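Toy library opens a corner shop and snack bar for winter borrowing

The toy library on Prikivska Street has put together a play shop and snack bar that families, childminders and nursery classes can use on site until the end of February. It opened on Dec 9, 2023 and takes up the back half of the ground floor, where the jigsaw shelves used to be.

The idea came from a box of donated play food that had sat in the store cupboard since the summer. Sorcha Flanagan, who runs the library, said most of it was in good order and only needed washing and sorting.

"We were lending it out in carrier bags, a few bits at a time, and it came back in different carrier bags," she said. "Children kept asking where the shop was. We thought we might as well set one up properly and leave it out."

The shop is laid out on tables at a height that suits the over-threes. There is a counter side, where the baskets and trays are kept, and a display side for drinks and bagged snacks. Children take it in turns to serve, and at the end of each session everything goes back to its place before the next group comes in.

Jomar Dela Peña, who looks after the sessions, said the round wicker baskets had been the most popular part so far. They are used for carrying an order from the counter to the customer, and the long toy sandwich is the thing most often ordered.

"It is always the sandwich," he said. "We had one little boy who bought it, brought it back and bought it again for the whole hour. His grandmother was the shopkeeper and she was very patient about it."
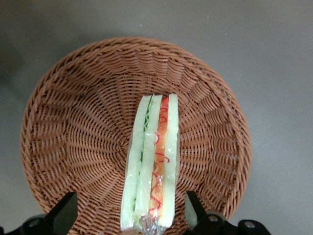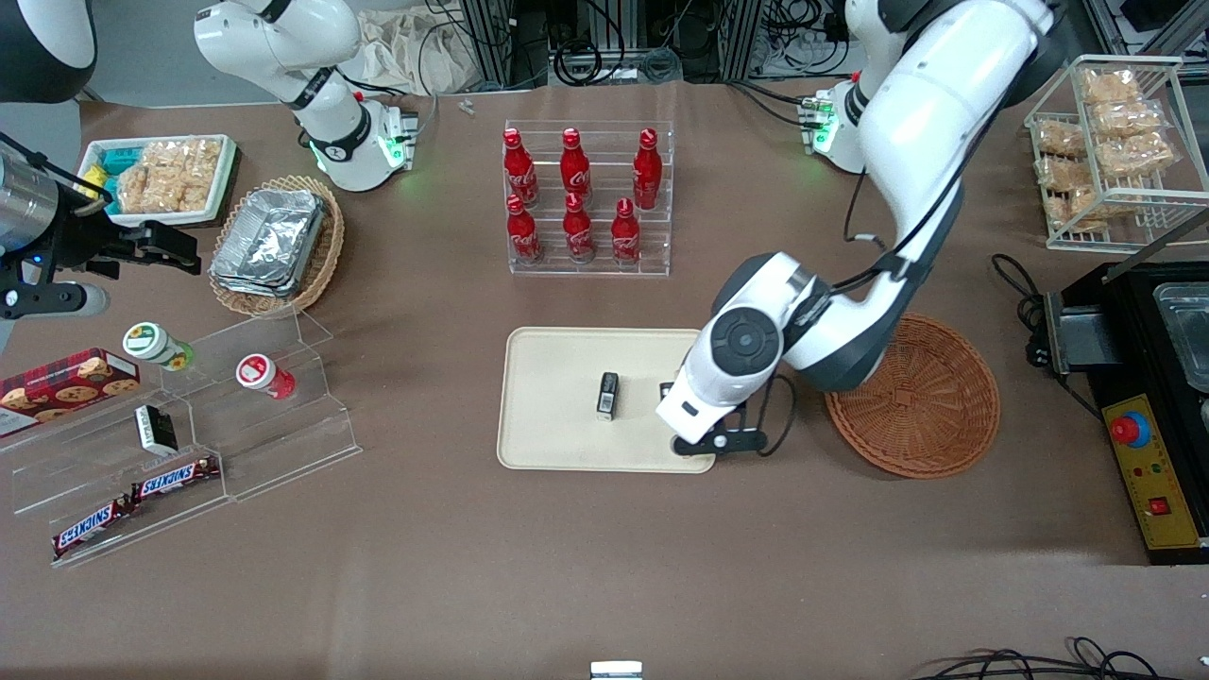

What is in the shop

The drinks stand is a clear acrylic rack in tiers, with red Coca-Cola bottles in two rows, one higher than the other. Bagged snacks, golden and fried-looking in clear plastic, go in a white wire basket with open shelves. A beige tray is used for putting orders together, and the wicker baskets are kept next to it.

There is also a black countertop appliance at the side of the table, which the children have decided is the fryer. Nothing is cooked in the room and no real food or drink is served. Families are asked to keep their own snacks in the front room, where there are tables and a sink.

The library holds 182 pieces of play food in all, counting those kept back as spares. Alfredo Dagdag did the sorting with his daughter over two evenings. Anything cracked, or small enough to be a worry with younger children, was taken out. He said the bread was the hardest to match up, as the slices had come from several different sets and were not all the same size.

Paying for it

The work cost £2,413, most of which went on the tables, the shelving and new flooring for the back half of the room. Sakard, the hardware shop on the corner, gave the paint and lent a sander. The rest came from the autumn sale and from a grant of the kind the library applies for each year.

Amado Aquino, who fitted the shelving, said the old floor had taken longer than planned. "There were two layers of lino and then glue under that — it was slow going," he said. "The shelves themselves were a morning's work."

The jigsaws have moved upstairs to the landing. They can still be borrowed in the usual way, and the limit stays at three per household. Anyone who cannot manage the stairs can ask at the desk and the box will be brought down.

Booking a session

Sessions last an hour and are for up to eight children, each with an adult staying in the room. They are free to members. Non-members pay £3 per family, which can be put towards a membership if they join on the same visit. Nursery and school groups should book through the desk at least a week ahead, and mornings are better for larger groups.

Toshio Shibata, who brings a group from the Padilla nursery, said his class had written their own price list before the first visit. Every item on it cost 100, including the baskets. The list has been pinned up behind the counter and other groups are welcome to add to it.

The library would be glad of a toy till in working order, as the present one has a drawer that sticks. It is also looking for aprons in small sizes and a set of balance scales. It has enough plastic fruit for now. Donations can be left at the desk during opening hours, but please do not leave bags on the step overnight.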